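Success Rate Is the Wrong Unit for Demonstration Data

Opinion

Most papers on learning manipulation from hand-held grippers report two numbers: how many demonstrations were collected, and how often the trained policy finished the task. The Sustinton report, which has been passed around a good deal since April, follows the pattern. It gives 757 demonstrations across 6 tasks and a success rate for each task. The numbers are reported cleanly and I have no reason to doubt them. My complaint is that they do not support the claim made from them, and that the same complaint applies to a large share of the work in this area, including some of mine.

The claim is that collecting with hand-held grippers is more efficient than collecting by teleoperation. Efficiency is a ratio. The numerator can be argued over, but the denominator in the Sustinton report is the demonstration, and a demonstration is not a fixed quantity of anything. One operator picks up an object, places it, and stops the recording. Another picks up an object, fumbles it, recovers, places it, and stops the recording. Both count as one. The second contains more contact, more correction and more of the states a policy will reach when it makes an error. A third operator waits for two seconds at the start of every recording, and a policy trained on those recordings learns to wait.

Anyone who has trained on this kind of data has seen all three. They are rarely separated in the results table.

The argument for the hand-held device is well known. The operator feels contact forces through the handle. There is no network delay and no arm kinematics to fight. The tool can be taken to the task, so setup time falls. Each of these points is correct as far as I can tell, and each bears on how quickly an operator produces recordings. None of them says how much a recording is worth to the learner.

Minau, our internal set of two-handed table tasks, made this plain to me. It holds 414 recordings. We trained the same policy on the full set and then on a subset of 43, chosen by a simple rule: keep a recording only if it contains at least one grasp that was started, abandoned and started again. We expected the subset to fail outright. On the harder object positions it came close to the full set, and on the positions near the edge of the table it did better. On the easy central positions it was clearly worse, with grasps that closed early or slightly off axis.

I would not read too much into one set and one policy class. The selection rule also picks out slower operators and longer recordings, so the subset has more frames per recording than the average. That confound is real and we have not removed it. Still, the result is hard to square with a view in which recordings are interchangeable units that can be counted on one axis of a plot.

The usual reply is that scale takes care of this. If enough recordings are collected, the corrections will be in there somewhere, and the policy will find them. That may hold for groups with very large budgets. It is a poor guide for a lab deciding what to do with a month of operator time. At that size the composition of the set matters more than its length, and composition is the thing that goes unreported.

A second problem is that success on the task is scored at the end. The bin is full or it is not. End scoring hides where the failures are, and for hand-held data the failures are not spread evenly. In our case they cluster in a short window between the moment the fingers reach the object and the moment the object leaves the surface. Approach motions are learned from very few recordings. Transport is learned from fewer still. A policy can spend most of its training frames on phases that were already solved, while the window that decides the outcome makes up a small part of the data.

Objects with a rigid end and a compliant end show this better than blocks do. A shuttlecock has a firm base and a skirt that gives under pressure. A grasp on the base is stable but needs accurate placement of the fingers. A grasp on the skirt tolerates poor placement, but the object can rotate as it is lifted. Operators move between the two strategies without being aware of it, often in the same recording. Averaged together, the two strategies point at a spot in the middle, and a policy that regresses to the average will close its fingers there. Policies that model several modes handle this better, but they need enough recordings of each mode to keep them apart, and a bare demonstration count does not say whether they have them.

Transparent containers add their own difficulty. The rim that the gripper must clear is visible mainly through highlights, and these shift as the wrist camera moves. From above, the container can be close to the color of the table. Two views of the same work carry quite different information about where the walls are.
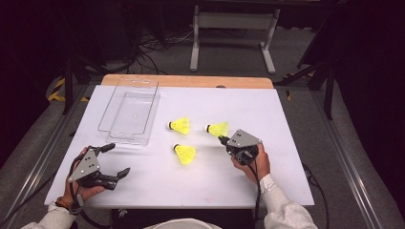
Shuttlecocks and a clear container, from head height and from the gripper. 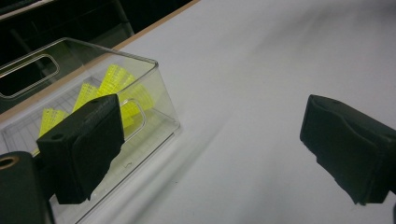
Depth estimates on clear plastic are unreliable in both kinds of view, and most current policies do not use depth in any case. What they use is appearance, which means that a set collected under one lighting arrangement teaches the rim as a pattern of reflections. Move a lamp and the pattern changes. I would like to see lighting listed as a variable in these reports, next to the number of objects and the number of operators. The Sustinton report lists the last two and is silent on the first.

What should replace the demonstration count? I have three suggestions, in order of how much work they ask of authors.

The cheapest is to report contact time. The gripper width signal is already recorded, and a threshold on its change gives a usable estimate of when the fingers are loaded. Total contact seconds per task is one line of code and one column in a table. It would let a reader see at once that two sets with equal counts differ by a large factor in the part that matters.

Next is a breakdown of failures by phase: approach, grasp, lift, transport, release. The Tanoli benchmark already asks for this and the scoring sheet fits on one page. The objection that phase boundaries are subjective is fair, but two scorers who disagree on a boundary still give more information than a single end score. Disagreement can be reported as well.

The most expensive is a subset curve. Train on several nested subsets chosen at random, then on several chosen by a stated rule, and plot both. If the two curves lie on top of each other, the recordings really are interchangeable and the count is a fair unit. If they separate, the size of the gap is itself a result. This costs compute and robot time, and I accept that not every group can pay for it on every task. One task would be enough.

The Drodville group took a step in this direction with a plot of random subsets, and was criticized in review for using space on an ablation with no new method in it. I think the review had it backward. The plot was the only figure in the paper that told me whether I should change how I collect data, and I did change it. We now ask operators to keep recording through a dropped object, and we no longer discard recordings that run long.

There is a cost to that policy too. Long recordings are harder to clean, and the recovery behavior of one tired operator can leak into the whole set. We have seen a policy that opens and closes its fingers twice before each grasp, a habit traceable to a single afternoon of collection. Filtering it out took longer than collecting it. Any rule that favors corrections will also favor habits of this kind, and I do not have a good automatic way to tell one from the other. For now we label them by hand, on a small part of the set, and report the fraction labeled.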